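Percha

La percha es un utensilio con forma de hombros humanos que sirve para colgar camisas, abrigos y otras prendas sin que se arruguen. Consta de un cuerpo, por lo general de madera, alambre o plástico, y de un gancho.
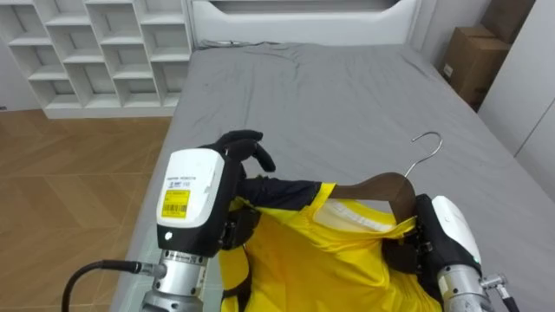
Las de alambre son las más ligeras y las habituales en las tintorerías. Las de madera, más anchas, conservan mejor la caída de las chaquetas. Algunos modelos añaden una barra inferior para pantalones — o pinzas, en el caso de las faldas.

Fabricación

En Tovier, localidad dedicada al torneado de haya, el taller Brouwer llegó a tener 32 empleados. Su catálogo incluía 17 modelos.

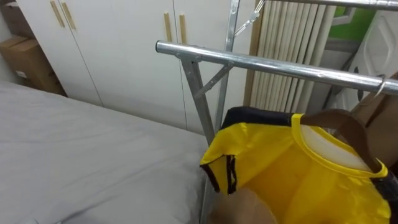 La producción alcanzó 3.594 piezas en agosto, mes de mayor demanda. El taller se trasladó después a Sunby.

Véase también: armario, galán de noche, perchero.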